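About Us

Nilitetti is a secondhand kitchen appliance shop. Small stuff mostly - microwaves, toasters, kettles, slow cookers, hand mixers. We buy it, check it, clean it, sell it. Been at it since 2000, first out of a garage in Warkeck, then the unit on Kong Street where we still are.

Last updated 18/01/2018. Hours below are the new ones.

How it started

A yard sale that got out of hand. Too many toasters, no place to put them. Put an ad in the paper, sold the lot in a weekend, bought more. The garage filled up again by February. Moved to Kong Street when the neighbors had had enough.

What we sell now

Countertop microwaves are the biggest seller by a long way. Students, first apartments, break rooms, people in the middle of a kitchen remodel. White ones go fastest, then black. Stainless sits a while - fingerprints, I think.

Every item gets a plug check, a door check if it has a door, and a proper clean. Microwaves get a leak test too. If it doesnt pass we don't sell it. It goes to Mosonell for parts and scrap.

Last year we sold 2693 items, 144 of them to the same landlord. (Thank you. You know who you are.)
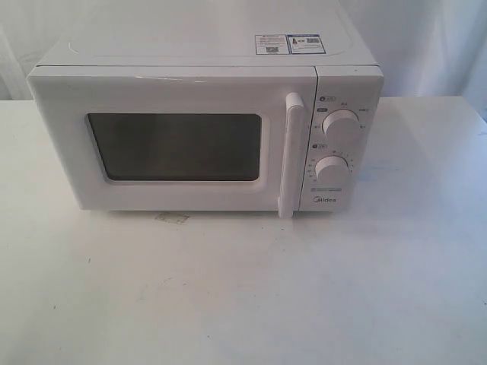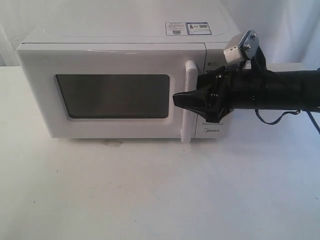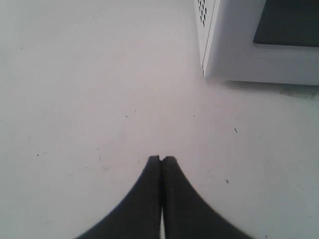
Prices and guarantee

Price is on the sticker. We don't haggle, sorry, the prices are low already. Three month guarantee on everything with a plug. Keep the receipt - no reciept, no guarantee, we really do need it. Bring the item back with the glass plate and any racks it came with.

Missing a turntable plate? Ask at the counter. We keep 400 or so loose parts in the back, plates, rollers, knobs, kettle lids. Measure yours before you come. Bring the old roller ring if you still have it.

Selling to us

We take working appliances under ten years old. Cash or store credit, credit is worth more. Please wipe it out first. No deep fryers, no bread machines at the moment, shelf is full. Label with the model number should still be on there, otherwise we can't look up the wattage.

More than five items, call ahead and we can come get them. Warkeck area only for pickups.

Finding us

Kong Street, second unit past the tire place. Parking round the back, use the wide gate. Open Tuesday to Saturday, nine to five, closed for lunch from noon to half past. Delivery in town is free on anything too heavy for the bus - just say so when you pay.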